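Robotics Club > Mailing list > Student projects
May - posted by the Bawa team mentor
2 min read

Re: Keys task for the Premano round

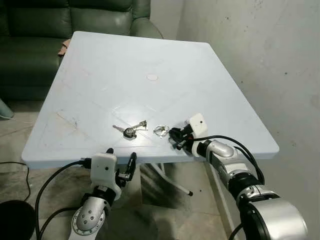 Keys and ring on the white table, right gripper just off the tabletop.

> We have 151 recorded tries on the keys now and the students feel good.
> I'd like to enter Bawa with both arms and put the ring task down as
> our main event. Gandivska did theirs with 17 tries total, so we should
> be well ahead. Any objections before I send the form?

A few, yes.

I don't see how 151 tries puts us ahead of anybody. How many were with the keys in the same spot, facing the same way? If the answer is most of them, we've taught it one spot on one table. Gandivska may have had 17 good ones, for all I know.

The ring bothers me more. It's thin, it's shiny and it lies flat, and the fingers have to come in very low to get under it. Getting close is easy. I want to see 4 clean lifts in a row, with somebody from another team putting the ring down, before we call it our main event.

Also, what is the left arm for? The plan says "both arms" and then only the right one has a job. Judges will ask. Either give it something to hold or enter us as single arm - the rules allow that.

The log from the Darkness project is 1242 lines and I've read all of it. Same trouble there, fine at home and lost at the meet.

Please hold the form until the students have tried it my way.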